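Notebook > Grippers > Spending plan

September, Sunday, late afternoon

Siham wants numbers for the next order before she talks to Jillbridge, so I'm putting down what I know while we're folding shirts. We've got 1115 left in the equipment line. Doka quoted 170 per spare finger set, and I'd like two sets in the drawer at all times (Lama says three, she's the one who ends up swapping them!).
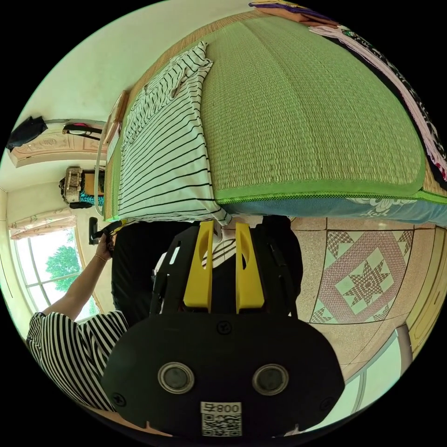 Unit 008, yellow fingers, striped shirt on the green mat.

The fingers are what I keep coming back to. I really like the yellow ones, they stand out against pretty much any cloth we put down, and I'd hate to switch to the Wornen kind just to save a little. So two sets from Doka, 340, leaves us 775.

What to do with the 775 is the fun part. Lama is pushing for a second handle and I'm tempted too, but Semwal still hasn't sent a price and I'm not guessing.

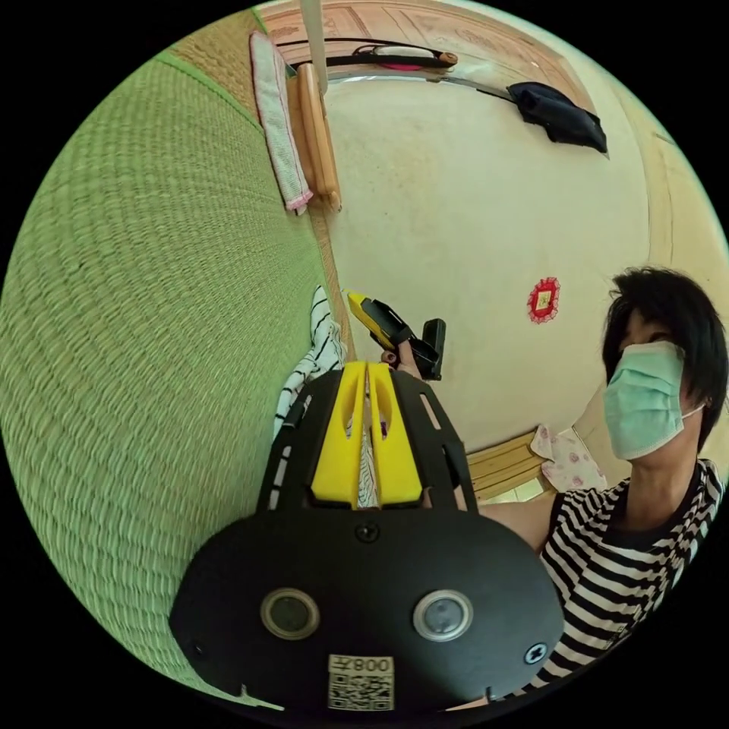 Also on my list: lens covers, a box of the small screws, and a proper case, as I'm tired of wrapping everything in towels for the drive. None of that should be much. If Semwal comes in too high we drop the handle until next term and buy the case right away.

To do: call Semwal again, ask Doka if shipping is in the 170, send Siham the list.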